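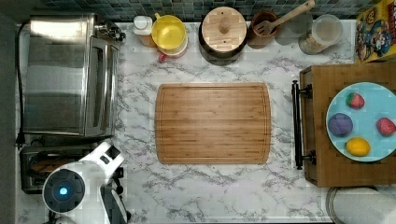 # How to read a letter of demand before you answer it

*Updated 13 Sep 2024*

A letter of demand is a sales document. It has a law firm's name at the top and a deadline near the bottom, and everything in between is arranged to make you pay before you've had a proper look. Some of them are perfectly justified. Plenty are padded, and a few are plain bluff.

I've used a dispute with Lukbridge, a fencing outfit in Donusville, as the running case. Its letter came through a firm called Torisov and asked for $3000. This is general information, so get advice on your own matter if there's real money in it.

## 1. Write down when you got it

Put the date received on the envelope or save the email with its headers. The Torisov letter gave 9 days "from the date of this letter" and had been dated well before it was posted. Deadlines like that are picked by the sender. Missing one doesn't mean you've lost anything in court, though it may mean a claim gets filed, so don't bin it either.

If what you've received is an actual court document, stop reading this page. Those deadlines are real and you need to act on them. Look for a court's name, a file number and a registry stamp, then ring the registry on a number you found yourself.

## 2. Check that the sender exists

Look up the firm and the lawyer on the public register for your state or province. Don't use the phone number on the letterhead to do it. Debt collectors sometimes dress their letters to look as though a lawyer wrote them, and scammers do a fair imitation of both.

## 3. Strip out the adjectives

Take a pen and cross out every "flagrant", "deliberate", "serious" and "without further notice". What's left should tell you:

- who says you owe them
- what you're supposed to have done, and when
- how the amount was worked out
- what they'll do next

The Lukbridge letter ran to 32 paragraphs. Once the throat-clearing was gone there were 2 that mattered, and neither explained the figure. I'd be suspicious of any round number that turns up without an invoice.

## 4. Look hard at the threat

"Pay or we'll sue" is ordinary. People say it every day and are mostly entitled to. "Pay or we'll go to the police", or your boss, or the local paper, is another matter. Depending on where you live, tying a demand for money to that sort of threat can land the sender in strife, and a lawyer who does it may have a regulator to answer to.

Don't get carried away, all the same. An ugly tone isn't a crime, and firing back "this is extortion" over a rude letter makes you look like you've run out of arguments. If you think a line has been crossed, keep the original and show it to a lawyer or a community legal service before you say so in writing.
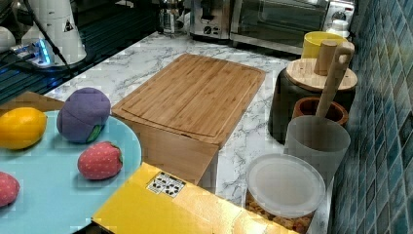

*Toy fruit and veg on a blue plate.*

## 5. Reply short, or ask for more

You don't have to argue the whole case by return mail. Something like this will do:

> I received your letter. I do not accept the claim as set out. Please send the contract, the invoices and the calculation of the amount you say is owing.

Leave out apologies, your finances and anything about what's "fair". An offer to settle should go in a separate letter, and writing "without prejudice" across the top doesn't magically protect whatever you put under it. Have that one checked.

## 6. Be wary of free templates

I tried the reply generator from Tkachuk. It produced up to 9 pages of indignation and admitted the debt in the second sentence. Read every line of anything you sign – the software won't be the one in the hearing room.

Keep copies of the lot, including proof of when you sent your reply. Lukbridge's invoices arrived in March, and they didn't add up to $3000.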